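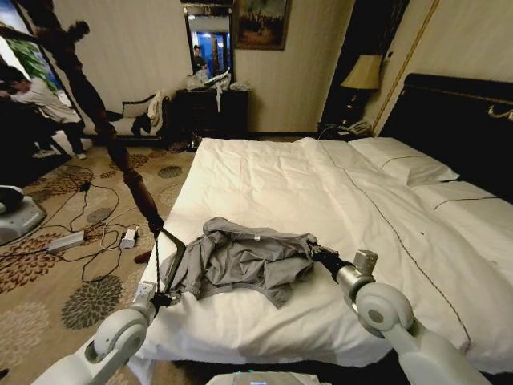
Section 3: Setting up the Jiso dehumidifier in a bedroom or guest room

The steps in this section apply to the Jiso portable desiccant dehumidifier with a removable tank. Unpacking is covered in the section before this one. Installation with a permanent drain line is covered separately, except for the short notes at the end.

Choosing a position

1. Place the unit on a hard, level floor. On thick carpet, use the base plate supplied in the side pocket of the carton.

2. Leave at least the width of the tank free on the intake side (the side with the filter door). The outlet grille on top must have nothing over it at any height within arm's reach.

3. Keep the unit clear of curtains, valances and bedding that reaches the floor. The intake draws hard enough on high fan to pull a light fabric against the grille.

4. Do not point the outlet at the bed. The air leaving a desiccant unit is warmer than the room air, and a sleeper will notice it. Point it along the bed or toward an inside wall.

5. If the damp is coming from one outside wall, place the unit in the middle of the room and not against that wall. Close placement dries the surface quickly and leaves the rest of the room unchanged, so the humidistat stops the unit too early.

CAUTION: Do not use the unit in a closet, in an alcove with a door, or under a bed frame. The outlet temperature sensor will trip and the unit will lock out until it is reset by hand.

CAUTION: Do not dry clothing by laying it on or over the unit. Hang laundry on a rack to one side, with the louver set to swing.

Electrical connection

1. Check that the outlet is grounded and that the plug seats fully. The heater draws up to 1000 watts while the desiccant wheel is regenerating.

2. Unwind the power cord completely before use. A coiled cord under load will get warm.

3. Plug the unit directly into the wall. Power strips, travel adapters and lamp timers are not suitable. A timer that cuts the supply also cuts the cool-down cycle, which shortens the life of the wheel.

4. In older buildings, check what else is on the circuit. A hair dryer or a space heater on the same breaker will usually trip it. The clock and the stored settings survive a power cut, but the unit restarts in standby unless Auto Resume is on (see Menu Settings).

First run

1. Pull out the tank and remove the foam block from under the float. The unit will report a full tank if the block is left in place.

2. Check that the float moves freely up and down. Slide the tank back until it clicks.

3. Open the filter door, take the filter out of its plastic sleeve, and refit it with the tab facing you.

4. Press Power. The display shows a row of dashes while the humidity sensor settles, then the room reading.

5. Press Mode until Continuous is lit. Set the fan to high.

6. Close the windows and the door to the hallway. Leave closet doors and drawers open during the first run.

7. Let the unit run until the reading has stopped falling for a full evening. In a room that has been shut up all winter, expect to empty the tank several times.

Note: A faint smell of warm dust is normal during the first run. It comes from the heater and clears by itself. A sharp or plastic smell is not normal. Switch the unit off at the Power button, wait for the fan to stop, unplug it and contact your dealer.

Note: The reading on the display is taken at the intake. It can differ from a wall hygrometer by several points, mostly where the two are at different heights. Compare them side by side before deciding that either one is wrong.

Setting the target humidity

1. When the first run is finished, press Mode until Target is lit.

2. Press the up or down key until the display shows 45. The figure is in percent relative humidity and suits most bedrooms with normal furnishings.

3. Hold the key until the display blinks. The target is now stored.

4. Set the fan to auto. The unit will cycle on and off around the target and will sample the air with a short fan run between cycles.

Raise the target if the room contains solid wood furniture that was previously kept in damp conditions. Bring it down again in small steps over several weeks. Fast drying opens glued joints and can lift veneer.

Bedding and soft furnishings

Mattresses, pillows and filled covers hold far more moisture than the air in the room. The reading can reach the target within an evening while the mattress is still damp in the center, and it then climbs again as soon as the unit stops. It is not a sensor fault.

1. Strip the bed back in the morning and leave it open while the unit runs.

2. Stand the mattress on edge if it can be done safely. If it can't, lift one side and prop it so that air reaches the underside.

3. Run Continuous mode during the day and Target mode at night.

4. Check the underside of the mattress and the wall behind the headboard once a week. If either feels damp after the room has held its target for several days, there is a moisture source that the unit can't correct. Look for a leak, a cold bridge or a blocked vent.

5. Make the bed in the evening, after the daytime run has ended.

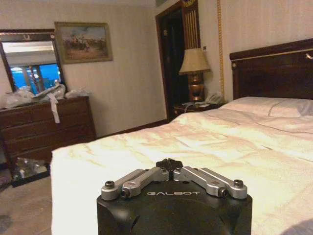 Margus Paju: We followed this with the unit in Target mode all day and the reading kept creeping back up overnight. Switching to Continuous in the daytime fixed it, but it took most of a month, and I would move the line about vents to the top of the list. Ours had been papered over.

Reply from Jiso product support, Austra Laur: Thank you. A blocked vent gives the same pattern as a damp mattress. To tell them apart, run the unit with the bedding out of the room. If the reading still rises at night, check the vents first.

Night operation

1. Press Night. The fan drops to low, the louver stops and the display dims. The tank light stays on.

2. To set a start time, hold Night until the clock figures blink, then use the up and down keys. Press Night again to confirm.

3. In Night mode the key beep is off. The tank-full alarm sounds once and does not repeat.

Note: On low fan the unit may not hold the target in a large room. If the morning reading is regularly above target, use low fan in Target mode instead and leave Night off. The difference is that Target mode lets the fan step up for short periods.

Menu settings

Hold Mode and Power together with the unit in standby. Use Mode to step through the items and the arrow keys to change a value.

Auto Resume: off as delivered. Turn on for unattended rooms.
Child Lock: off as delivered. When on, only Power responds.
Louver: fixed, narrow swing or wide swing.
Filter Reset: returns the filter counter to zero.
Hours: total running time. This item can't be changed.

The menu closes by itself if no key is pressed. Changes are kept.

Emptying the tank

1. Press Power and wait for the fan to stop. The cool-down takes a few minutes - do not unplug the unit to shorten it.

2. Slide the tank straight out with both hands. Lift the handle only when the tank is clear of the body.

3. Empty it through the corner spout. The water is not suitable for drinking, for pets or for humidifiers. It can be used to flush a toilet.

4. Wipe the float with a damp cloth. Slime on the float is the most common cause of a late tank-full signal.

5. Refit the tank. The light goes out when it is seated.

Filter and wheel

1. Vacuum the filter when the Filter light comes on, or sooner in rooms where bedding is changed often. Lint from sheets and towels loads the filter faster than ordinary dust.

2. If the filter is still gray after vacuuming, rinse it in lukewarm water and let it dry fully in the shade. Never refit it damp.

3. Run Filter Reset from the menu.

4. At 4000 hours on the counter, have the desiccant wheel inspected by a dealer. The wheel can't be cleaned by the user, and opening the rear cover breaks the seal around it.

CAUTION: Do not spray air freshener, insecticide or fabric finish in the room while the unit is running. The vapor is taken up by the wheel and is released again each time the heater comes on. The smell can last for the rest of the wheel's life.

Notes for continuous drainage

A Berno hose tail fits the drain port behind the tank. Push it on fully and secure it with the clip. The hose must fall all the way to the drain with no loops or rises, and its open end must stay above the water line. The tank has to remain in place even when the hose is used, as the unit will not start without it.

If the fall is not enough, use the tank. Pumps are not supported on this model.

If the unit does not start

Display blank: check the outlet with a lamp, then check the plug.
Tank light on, tank empty: refit the tank, then check the float.
Display shows dashes for a long time: the room is too cold for a stable reading. Warm the room and try again.
Fan runs, no water in the tank: the reading is at or below target. Lower the target briefly as a test.
Unit locked out: clear the outlet grille, unplug the unit, let it cool down completely, plug it in again and hold Power until the display lights.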